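I drove out to the Vukinbridge open day on Sunday expecting to be bored. I'd seen the videos, you've seen the videos, everything sped up with a peppy soundtrack. What I got was a folding table, a line for lemonade and a robot taking on a basketball jersey at normal speed, which is to say slooooow. I loved it!

I think more companies should show their machines at this pace. A sped-up clip tells me what the marketing folks want. Standing there for 21 minutes (my parking ran out, or I'd have stayed longer) tells me how hard cloth is. A box has corners and it keeps them. A jersey is a different shape every time you touch it, and it's slippery, and half of it is hiding under the other half. My own laundry pile has been making this argument for years.

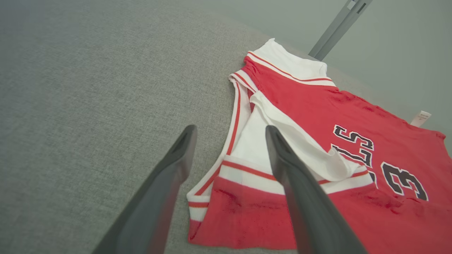
Noemi Dunleavy thinks I'm being too nice. She wrote to me that slow is slow, that her mother could do a whole basket while that thing made up its mind, and that if a shop is going to pay for a machine it had better beat a person by lunchtime.

Fair enough, Noemi, and I don't have a great comeback on the money side. But I wasn't there shopping! I wanted to see the pauses and the second tries, because that's where I learn something. Demetrius Begay, who was running the Halach table next door, told me he'd rather show 600 people a clumsy fold than one investor a perfect clip, and I'm with him.

So go if they do another one. Park on Hosley, it's cheaper, and bring a hat.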